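Camera placement for a two-arm board lift in simulation?
Tu_bench, Sat 25 April

I'm comparing the two default cameras in Clukau before I spend money on real ones. The task is dull on purpose: two arms, one long flat board, pick it up from both sides. I can only afford to render one view at a decent rate, and my controller has opinions about both. The overview gives me the whole width of the job, but only the fingertips: 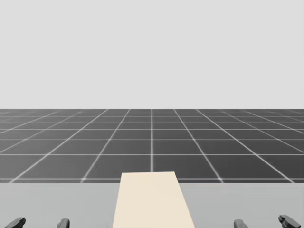
Camell: fingertips are plenty for the approach. It's the closing you'll regret. What are your fingers doing in the last 8 mm? From up there you're guessing.

Fair. The wrist view is the other candidate. Lovely on jaw detail, hopeless at telling me which end of the board I'm at.
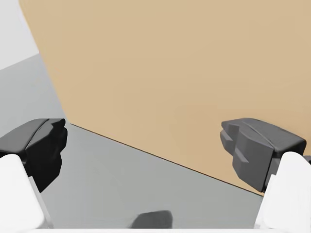

Gripper camera, jaws open.

Ernetent
Run both, at different rates. I use the overview at 10 Hz for lining up and the wrist at 30 Hz once the arms are close – the controller doesn't mind, whatever it says in the log. Do check that both arms get the same timestamps. Mine didn't, and one side lifted with great enthusiasm while the other thought it over.

gripfan_4
just use wider fingers

Camell
Wider fingers won't fix a view problem, though they do hide it nicely. Try the wrist camera tilted back 10 degrees first.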